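Let the robotics club do the washing up

Quick one this, written between marking and a governors' thing, so forgive the state of it.

Every spring the same argument. Parents, a couple of staff, once a man from the council, all asking why the Stalholm club doesn't enter the big competitions any more. Why no arena, no flashing lights, no bots smashing into each other. Why our lot spend their evenings on plates and bowls. Crockery! One mother said to me in March that she hadn't signed her son up to learn housework.

Well. I think she should have.

I ran the arena side for 7 years. Good fun, loud, great for the prospectus. And what did they learn? How to drive a thing with a joystick, mostly. How to copy last year's winner. The Fitzgerald Shield sat in our cabinet for two of those years and I would be hard pushed to tell you what a single pupil understood at the end that they hadn't at the start. Some wiring. How to lose badly.

The kitchen project is dull to watch. I'll give the critics that. You take a gripper in each hand and do an ordinary job with it, slowly, again and again, and every go gets saved so that later on there's something for a machine to learn from. Simari, they called the project, after a cat in a story one of them wrote in primary school. The target for the year is 1720 goes. Nobody cheers at number 611. 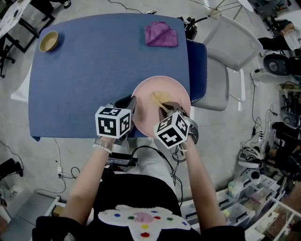 But sit with them for an evening. The questions are so much better. Why is it so hard to pick up something flat? Why does your own thumb know how hard to press and how would you even write that down? One girl spent a whole session on the rim of a plate. Which side to come in from, how far to tilt, when to let go. She'd never have given ten minutes to that in the arena days, there was always a fight to get ready for.

And they argue about what counts as a good go. If you fumble and then fix it, do you keep it or bin it? Half the club said bin it, you don't want the machine learning to be clumsy. Other half said keep it, because it'll need to know how to get out of trouble. They went at it for 4 weeks. I didn't have the answer and said so, which I think shocked the younger ones. They ended up keeping them in a seperate folder, to try it both ways. That's science, that is. More of it than I ever saw in two years of shield winning.

Now the fair objections. It's boring, yes, and we lost members over it. We started in September with over 30 and we're at 24. Some of those who left were good and I miss them. It's also repetitive in a way that starts to look like work, and I do worry about that, a child shouldn't be a cheap pair of hands. So we have a rule, whoever does the goes also gets to decide something about them. What the task is, where things sit, what gets thrown out. If they stop deciding then it's a chore and we should stop.

Also there's no trophy. Heads like trophys. Ours was polite about it.

The Berkutar people have been in touch again about next years arena league and the fees have gone up. I've said no thank you for the third time. If the mother from March is reading, her son has asked to stay on, and he wants to try forks next.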